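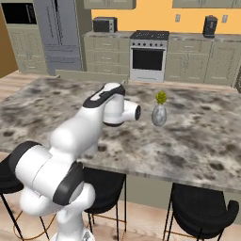

Kitchen island, with the little yellow-green plant in its silver-gray vase.

October 22, 2022

I finally made the seed bread from the Gillwood bakery class and oh, it's good! The dough rests for 50 minutes, then you fold it and leave it overnight (I forgot mine until lunch and it still rose beautifully). Mine baked for 43 minutes in the old blue pot. I've been eating it with plum jam from the Limbridge market, and the second loaf is already half gone. Next up is rye, as soon as I find a decent flour!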